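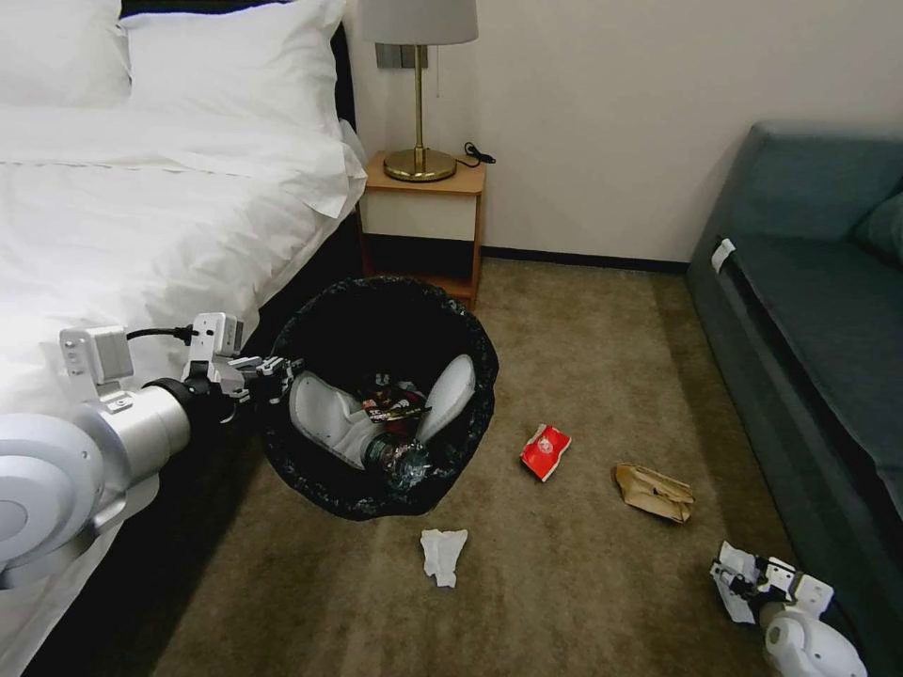

Bedroom carpet in beige-brown, the stretch between bed and sofa. Bin lined, with a bottle and wrappers in it.

Kelesell Upright Carpet Washer

I've sold carpet washers for long enough to have gone off most of them, so it's nice to be putting one on the site that I use at home and would buy again. The Kelesell is a plain upright washer for people who look after bedrooms: guest houses, small hotels, holiday lets, or just a big family with a landing that gets hammered. It isn't pretty. It's the grey of an old filing cabinet and the handle squeaks until you've put a drop of oil on it (we do this before it leaves us, but check yours).

What it does well is bedroom carpet, by which I mean short to medium pile, fitted wall to wall, with furniture you can't easily shift. The head is low enough to go under most bed frames and the brush stops when you lift your finger off the trigger, so you can nose it right up to a valance without eating the thing. I've done that with another make. It took scissors to get it out.

The motor is 900 watts, which sounds small next to the numbers printed on some of the boxes in the big shops, but the suction is strong where it matters, down at the lip. My own spare room was ready to walk on in socks by teatime after a morning wash with the window open. A thick wool pile in December with the heating off is another story, and I'd leave that overnight.

The tanks

You get two, clean on top and dirty underneath. The clean one holds 3 litres, and that does me a double bedroom if I'm not being daft with the trigger. Two passes wet, then two passes with just the suction, then one more for luck. Most people who ring me to say their carpet has stayed soggy have skipped the dry passes, and I don't blame them, it's dull work -- but it makes all the difference.

Rinse the dirty tank the same day. Please! Leave it in the cupboard over a weekend and you'll know all about it when you open the lid.

What to put in it

It comes with a bottle of Bosia low-foam shampoo, the one with next to no scent. I'm fussy about this. Guests notice perfume far more than they notice a clean floor, and plenty of them get a headache from it. One capful to a full tank is enough. Any more and the pile dries sticky, then it grabs every bit of dirt going and you're washing again in a month.

For tea, coffee and the dreaded fake tan, treat the mark first with the Nakpan spot spray (sold separately, sorry) and give it a few minutes before you go over it. Try it behind a door first. I've had no trouble with nylon or polypropylene, but a wool blend in a dark red once came up a bit pink for me and I've been careful ever since.

A word on the order of things

Vacuum first, slowly, and go both ways. A washer is not a vacuum cleaner, and if you put it straight on to a gritty floor you're making mud. Empty the bins and lift them out, get the chairs into the hall, and start at the corner furthest from the door. Put foil or little plastic squares under any furniture feet that have to go back on damp pile, as wood stain and rusty castors both travel. I learned that one on a cream carpet, at my own expense.

If you've got several rooms to get through, do all the vacuuming, then all the spots, then all the washing. It's much quicker than finishing one room at a time, and your knees will thank you.

Wear and spares

The brush roll is the part that goes. We reckon on about 2,000 rooms before the bristles are too short to be useful, though a house with a hairy dog will get there sooner. New ones clip in from the side with no tools. Belts, seals and both tanks are kept on the shelf here at Petitz, and I do mean on the shelf, I can see them from my chair.

Please don't put it away with water in the hose. If your cupboard freezes, the hose splits, and the guarantee doesn't cover it.

In the box

Kelesell washer, hand tool on a stretchy hose for stairs, spare belt, one bottle of Bosia, and the booklet. The booklet is a bit grim in translation, so we slip in a page of our own. You have 30 days to send it back if you don't get on with it, used or not, as long as you've rinsed the tank.

Reader comments

Bought one for our four letting rooms. Does the handle fold? Mine seems stuck and I don't want to force it.

Reply from Petitz: It does, but you need to press the catch on the back in quite hard the first few times. It loosens up.

Good on the bedrooms, less good on the stairs. The hose could do with being longer. Happy otherwise.

Can I use up my old shampoo in it? Got half a big tub left from the last machine.

Reply from Petitz: If it says low foam on the tub, yes. If it doesn't, I'd keep it for the car mats.

Oil on the handle worked, thanks.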